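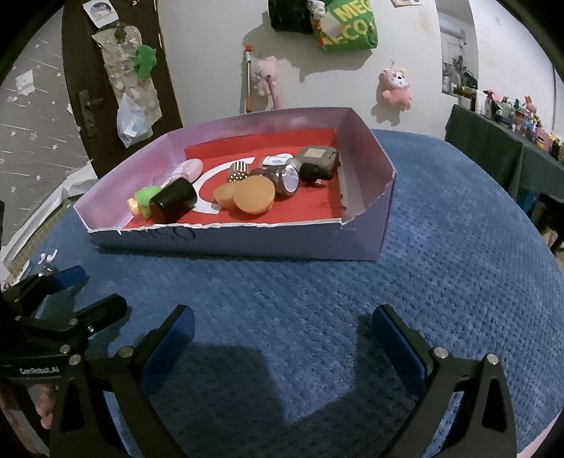
Tunuvska ribbed knit blanket, blue

By Cor Verbeke
11/10/19
37 shares

The Tunuvska is the blanket which we sell the most in our home textiles department, and the blue is the color that customers ask for by name. It is knitted in a ribbed pattern over the full surface, so it has a clear texture when you pass your hand on it. It is made for a bed or a sofa, but many people write to us that they use it also as a soft ground for other activities: folding laundry, playing with small children, or sorting the small things of the house in a box or a tray.

This last use was for me a surprise when I began to work at Verschueren. Now I do it also at home. A small object that falls on a hard floor rolls away under the cupboard. On a ribbed knit it mostly stays where it fell, and it makes no noise. If you have a low cardboard tray with toys, little jars and bottles and you want finally to decide what stays and what goes, put it in the middle of the blanket and leave free space on all sides. The plain blue is good for this, as pale and white things are easy to see on it. Earphones and small glass pieces I put always directly on the blanket at one side, to keep them separate from the heavier things.

A sheet of colored paper in the bottom of the tray is also practical. You change the paper when it is dirty and the tray can live longer, even when the walls are already a little torn.

Size

The blanket is square and measures 185 cm on each side when it lies flat and is not pulled. Knitted textile has always some stretch, and after the first wash it can be a little shorter in the direction of the ribs. Pull it softly into shape while it is damp and it comes back. For a single bed it hangs over on both long sides. For a double bed it covers the top but does not reach the floor, and if you want this, please look at the Jusau bedspread, which is larger and also heavier.

Colors

The Tunuvska exists in 8 colors. The blue is in stock all year. The other ones are knitted in smaller quantity by Sirkalton and they come to us in July, so it is possible that a color is finished before the next delivery arrives. We do not take reservations for a color that is not in the store.

Washing

Wash the blanket alone the first time. After this you can wash it together with other blue or dark textiles, but please keep it away from white cloths for the first months. Use a gentle program with cool water and a liquid detergent. Powder stays sometimes between the ribs, and you will see it as light lines after drying.

Do not hang it by two corners on the line. The weight of the water pulls the knit down and the square becomes a long shape. Dry it flat, or over a drying rack with the weight well divided.

Before washing, turn it over and shake it outside. If you used it for sorting, look also between the ribs with your fingers. In my own blanket I found a small screw after it was already in the machine.

Pulled threads

A ribbed knit can catch on sharp objects. Metal things with points, toys with hooks and the open end of a zipper are the usual reason. Put these things in the tray and not on the knit. When a thread is pulled out, never cut it. Take a thick needle without a sharp point and bring the loop to the back side, then stretch the textile a little around the place. My colleague Adanech Jemal does this in the store for blankets bought from us, and the first repair is free.

Torn edges or larger holes we cannot repair, but we can tell you if it has sense to send the blanket to Sirkalton.

Storing

Fold it loosely and change the fold from time to time. If the blanket stays a whole summer under a heavy box, the ribs become flat on this place. A wash and a night on the drying rack are normally enough to bring the texture back. We deliver the blanket with a textile band around it, which you can keep for this use.

Return and guarantee

Unused blankets can be returned with the label on. The guarantee is 2 years and covers faults of the knitting, for example a rib that opens by itself or an edge that comes loose. Pulled threads and changes of color by strong sun are not in the guarantee. Please keep the receipt, or give your name at the desk so that we can find the purchase in our system.

For orders of more pieces, for a guest house or a school for example, write first to the store and ask for Adanech. She can say which quantity is available in blue and when the rest can come.

8 comments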